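Refinishing a tabletop: oil or film finish?
Curkstead Home Forum > Wood and Furniture

dovetail_dan, June 10, 2018
I picked up an old table at the Darkbridge flea market and want to strip it and start over. The top is wide and flat and has no cracks. It will be our kitchen table, so it gets used at every meal. Do I go with oil or polyurethane? My wife wants it kept dark.

plainsawn
Oil. You can fix it in an afternoon when it gets scratched. I have had oil on mine for 14 years. Dark brown wood with a bit of orange in it looks fine in low light, and you don't need gloss for that.
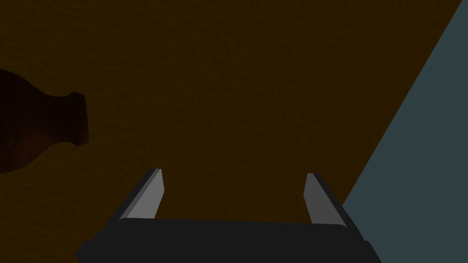
Re: Oil or film finish?

mudroom811
I disagree with plainsawn. Oil is fine on a side table. On a kitchen table you get rings from every glass unless you keep up with it, and most people quit after the first year. Three thin coats of wipe-on poly, sand lightly between coats, done.

plainsawn
I have kids and no rings. You have to let it cure before you use it. People put plates on it the next day and then blame the oil.

mudroom811
How long did you wait?

plainsawn
Two weeks. We ate in the den.

kettle_corner
Whatever you pick, don't skip the sanding. I stopped at 80 grit once and the stain went blotchy. Go to 128 if your store has the odd European sheets, or 150 if not. Going much finer made my stain come out lighter, and Dan's wife wants dark.

mudroom811
Never seen 128 anywhere. Do you mean 120?

kettle_corner
Yes, 120. Typo.

dovetail_dan
Thanks. I bought stripper at Ahmadpour Hardware today and the old finish is coming off in sheets. I put a sample of the dark walnut stain on the underside and it came out browner than the can shows, with small lighter and darker specks. My wife likes it. I'm leaning toward oil over the stain, but I'll read the can again first.

mudroom811
Your table. Put a test patch of both on the underside and set a wet glass on each overnight.
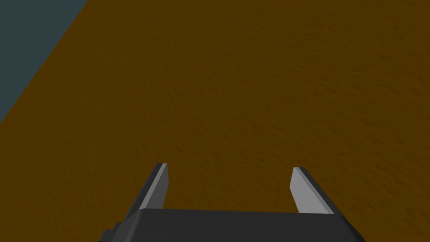
sustorley_sue
Can you put poly over oil later if you change your mind?

mudroom811
Once the oil has fully cured, you can. Give it a few weeks, scuff it with fine paper, wipe off the dust, and try a small spot first.

plainsawn
He won't need to.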